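# Comparing head cameras in the banquet room

In August we tried two head cameras for recording chair work, before we choose one for our arm. The first is the Clureo, the second is the Clesow. Both were used in the same room, with the same round table and the same red chairs. The task was simple to say: take a chair by the backrest, carry it and place it at the table.

We recorded 1113 short clips in total. Most of them are not interesting to look at, so on this page I keep only what helped us to decide.

The Clureo has the wider lens. When a person holds a chair in front of the body, both hands stay in view, and this matters very much for us, as our controller from Matić needs to know where each hand is gripping. The Clesow lost one hand in 11 clips, always when the person turned quickly.

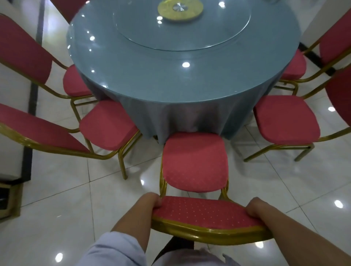
Exposure was the harder question. We set the white balance to 4000 K for both cameras and locked it. With automatic exposure the Clesow became darker each time it was pointed at bright tiles, and then it needed a moment to come back. The Clureo did the same, but less strongly. Glass on a table top is also difficult, for the lamps are reflected in it and our depth estimate makes false holes there.

For the gripper side we have only first results. The Gritis two-finger model can hold a thin metal frame well, but it slips on padded fabric. We changed the finger pads 4 times and the soft ones were the best until now.

Next we will repeat the test with the lamps at half power and with a cloth over the glass. If you have used the Clesow with a locked exposure, please write to me, I would like to compare settings.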